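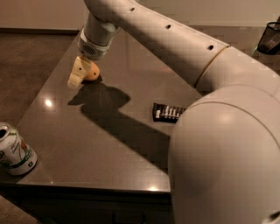
Flindum Allotment and Garden Society

Minutes of the general meeting held in the Rornwood Room, 2020-03-13, 7.30 pm

Present: 26 members. Apologies were received from four plot holders on the Dranska Lane site.

1. Minutes of the last meeting
Agreed as a true record, with one correction. Under item 5, "leaf mould" should read "leeks and mould".

2. Matters arising
The lock on the lower gate has been changed. Members who still have the old key should hand it in at the shed. The broken trough by plot 22 has not been mended and is carried over.

3. Water
The supply will be turned on again at the end of March, if there is no hard frost forecast. Hoses may be used for filling butts only. A member asked whether the tap at the Arain Road end could be moved nearer the path. The secretary will get a price for the pipework and bring it to the next meeting.

4. Accounts
The balance stands at £1,000 after payment of the insurance. Rents are due by the end of the month – three plots are still unpaid and reminders have gone out. It was agreed to leave the rent as it is for another year.

5. Seed potatoes and compost
The shared order came to 105 bags of compost. These are stacked behind the shed under the green sheet. Please take only what you ordered and tick your name on the list inside the door. Two sacks of first earlies were short and the supplier has promised to send the rest.

6. Bonfires
There was a long discussion. Houses on the Rornwood side have complained of smoke on washing days. Some members felt the present rule was fair, others wanted fires stopped altogether from spring to autumn. A vote was taken: fires to be allowed after 6 pm only, dry material only, and none on Sundays. Carried, 17 to 9.

7. Waiting list
Plots 8 and 14 are to be offered to the next two people on the list. Plot 14 is badly overgrown with bramble and will be let at half rent for the first year.

8. Spring plant sale
In view of the news about the virus, no date was fixed. Members are asked to carry on with sowing as planned – spare plants can be left on the table by the gate with a tin for money.

9. Any other business
A wheelbarrow with a blue tray is missing from the shed. Would whoever has it please bring it back.
The hedge along Dranska Lane must not be cut again until the birds have finished nesting.

The meeting closed at 9.10 pm. Date of next meeting to be put on the noticeboard.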